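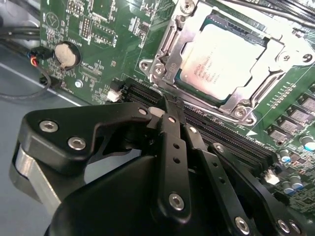
Drurkance bench notes: the Fundine tower, board side

Posted August 9, 2022

This page covers the main board of the Fundine office towers. The machines came to the Drurkance workshop in one lot of 47 and are being stripped, checked and rebuilt for reuse. The gallery is kept for people working through the same model at home or on another bench. Captions refer to the board as fitted in its case, side panel off.

The board is green and sits in a light grey metal chassis. The floor of the case shows to the left of it. We leave the board in place for memory and processor work and take it out only if the socket has to be looked at from the back.

Socket and processor
Intel processor, seated, with the bright stamped metal retention frame round it. The lines on the heat spreader start with the Intel logo. The model numbers do not read at this angle and under this light. Tilt the lamp to one side, or take the model from the setup screen before stripping the cooler.

Retention screws
Four silver screws hold the frame down. The lowest one is just above the memory slots, so a driver that slips there will go straight into them. Slacken each screw a little at a time, working across the corners. Put them back in the same order and stop when they seat. On one board from the lot a screw had been overtightened and the thread in the backplate was gone.

Memory slots
Black DIMM slots, running diagonally down to the right in this view. The contacts along the channels should be even from end to end. A dull patch or a raised contact is enough to stop a module being found. Dry brush first, then contact cleaner on a swab if needed. A thin white arrow is printed on the board beside the right end of the slots, with small white labels on the green surface round about. Note the labels before pulling any modules and refit each one where it came from.

Inductors
Four grey square inductors in a stepped row, to the right of the socket. These rarely give trouble. Check for cracks at the base and for dust packed between them.

Capacitors
Four cylindrical capacitors with silver bodies, below the inductors. The tops are blue or grey. Look for a domed top or residue at the foot. Of the boards tested so far, 6 were set aside for capacitor faults and will go to Szekeres for rework in October. The rest passed a run of 19 hours under load.

Traces and small parts
The area between the larger parts is filled with fine traces, small surface-mount resistors and chips. Keep screwdrivers and spudgers off it. A scratch across the traces costs more time than any other fault on this page.

Rating used for sorting
Boards are logged in the Drernero sheet as A (no fault), B (fault cleared on the bench) or C (sent out). The sheet now holds almost 1,000 entries across all models. Fundine boards are filed by case number and not by the sticker on the board, as several had been swapped before they reached us.

Back to the gallery index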